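July, early

Up at 5:30 because the bedroom was already too warm. Opened the windows on the north side and watered the tomatoes before the sun got over the garage. The two by the fence have blossom end rot again. I pulled off the bad ones and put them in the compost.

The water bill came yesterday and I had not looked at it until breakfast. $244 for the quarter. Last summer it was well under that. I went out and read the meter with everything in the house turned off, waited through a cup of coffee, and read it again. The small dial had moved. So there is a leak, and my guess is the line that runs out to the back beds, the one I put in with the Rimer fittings. Two of those have cracked on me before.

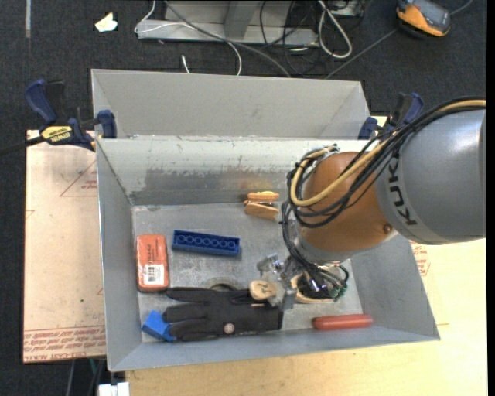
I dug at the first joint and it was dry. The second was dry too, and by then it was after ten and hot, so I quit. The ground back there is hard as a brick about a shovel deep. I'll soak it tonight and try again in the morning, though it seems dumb to pour more water on it.

Drove to Viltell for a replacement coupling and a roll of tape. They only had the three-quarter inch. The man at the counter said Liang Supply might carry the smaller one, but they close at noon in summer and I had missed them. I bought the tape and a bag of birdseed and came home by the river road. The Itirel bridge is still down to one lane. The sign says 4000 pounds now, so the gravel trucks are all going through town, and the road by the school is breaking up. I sat through the light twice.

Lunch was cold chicken and the last of the potato salad. Slept for an hour in the chair, which I did not plan on.

In the afternoon I got some of the indoor list done:

- Called the water company. On hold a long time. They will adjust a bill once for a leak if you send in the receipt for the repair, so I need to keep the one from today.
- Changed the furnace filter. It was gray all the way through. Last date written on the edge was February.
- Sorted the drawer of old keys. Kept the ones I could name and put the rest in a coffee can. 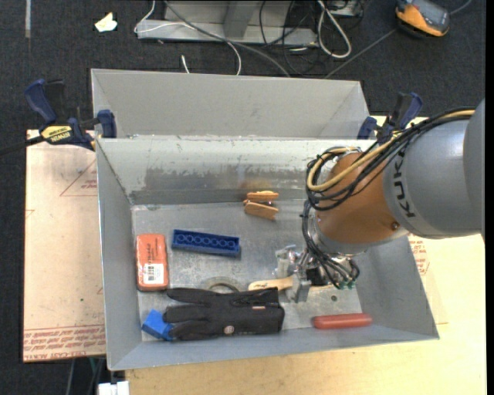
- Finished the library book, the one on lighthouses. It ran to 529 pages and the last hundred were mostly letters. I liked the part on the lens makers. Due back next week.

Supper at six – eggs and toast, too hot for the oven. Turned the hose on low over the third joint and set the kitchen timer so I would not forget it.

Clouds to the west around 8 but no rain out of them. 81 on the porch when I came in. Need stamps, and call Liang when they open.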